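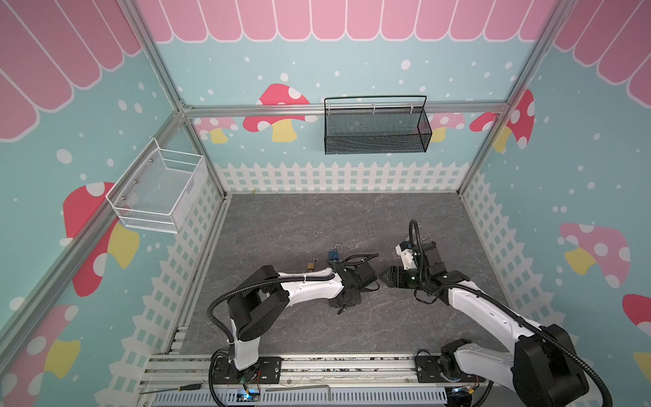 Ingvarsson holds its open day on 3rd August, when the parking lot is hot enough to soften a shoe. I signed in behind a school group, collected a lanyard with somebody else's company on it, and went looking for the gripper comparison.

Aroha Hapeta runs the two-arm cell, and she had picked padlocks as the test object. I've sat through plenty of gripper demos done with foam cubes, and a foam cube will forgive anything. A padlock is small, slick and heavy for its size, and the shackle swings just when you'd like it not to. There was a blue one and a brass one, both open, on a floor printed to look like gray marble. The walls had mushrooms and a picket fence. I have worked in worse offices.

The contenders were the Starnar fingers, which are stiff and narrow, and the Haltar set, which has a softer pad and costs more. Visitors got three tries with each. My first Starnar grasp went in beautifully and came up with nothing. The second caught the shackle, and the body of the lock turned slowly underneath like a ham in a window. Haltar held the body flat on every try, but it was clumsy at the edges, and I pushed the brass lock a good way across the marble before I got hold of it.

Handing over from one arm to the other was harder. Uriel Vergara, who was ahead of me, managed it with the Haltar pads and was unbearable through lunch. I dropped mine.

The wrist camera view helped until the fingers closed, at which point it showed me fingers. Aroha said they'd tried a different mounting angle in April and gone back. I asked about pad wear and she quoted 2000 grasps a set, then added that nobody had run padlocks for that long.

Next year's sign-up sheet was by the coffee. I put my name under Uriel's.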